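**¿Cómo ordenáis los cajones grises grandes para que no sea todo un revoltijo?**

Publicado en Hogar y trastero - 5/13/24

Hola a todos. En febrero me dio por poner orden en el cuarto de los trastos y compré varias cubetas grises de segunda mano, de las de paredes inclinadas, en el almacén Hovden. Salieron baratas y aguantan lo que les eches, pero tengo dos problemas. El primero es que dentro acaba conviviendo todo, lo de fregar con los adornos de otoño y las piezas sueltas de plástico que una no sabe ni de qué son. El segundo es que vienen bastante trotadas, con el fondo lleno de arañazos.
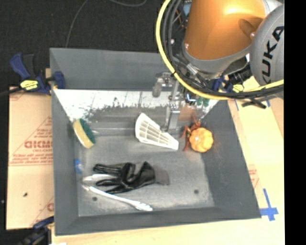
*El cajón por dentro: el estropajo contra la pared, la pieza blanca y la calabacita.*

La franja clara de la pared del fondo, con esas marcas oscuras, es lo que más me fastidia. ¿Se puede quitar o es desgaste y me aguanto? Y ya puestos, ¿metéis separadores o lo dejáis todo suelto? Ah, y el fondo tiene un par de agujeritos redondos, ¿los tapo? ¡Gracias!

**hovden_y_medio**

Yo empezaría por sacar el estropajo de ahí, mujer. Las cosas de fregar aparte, en un cubo pequeño debajo del fregadero, y así no te mancha lo demás. Para lo pequeño uso cajitas de zapatos de niño, que encajan de maravilla aunque las paredes vayan en cuesta (arriba sobra hueco, pero da igual). Los agujeros yo no los taparía si lo guardas en un sitio húmedo - a mí me viene bien que se ventile. Si vas a meter tornillos o cuentas, un trozo de cartón en el fondo y listo.

Con las marcas prueba bicarbonato hecho pasta y un trapo húmedo, primero en una esquinita. Los arañazos no se van a ir, eso te lo digo ya. Yo tengo 9 cubetas parecidas y todas están igual de feas.

**Lurkberg**

separadores no, se caen siempre. bolsas con cierre y etiqueta

**trastera1751**

Pues a mí los separadores me funcionan, pero cortados a medida, con el canto inclinado como la pared. Lo de la calabaza: júntala con el resto de los adornos y pon la etiqueta por fuera, en el lado corto, que luego apilas y no ves nada. La pieza blanca con rejilla no sé qué será, pregunta en casa antes de tirarla. Yo tiré una vez una que parecía un resto y era del escurridor.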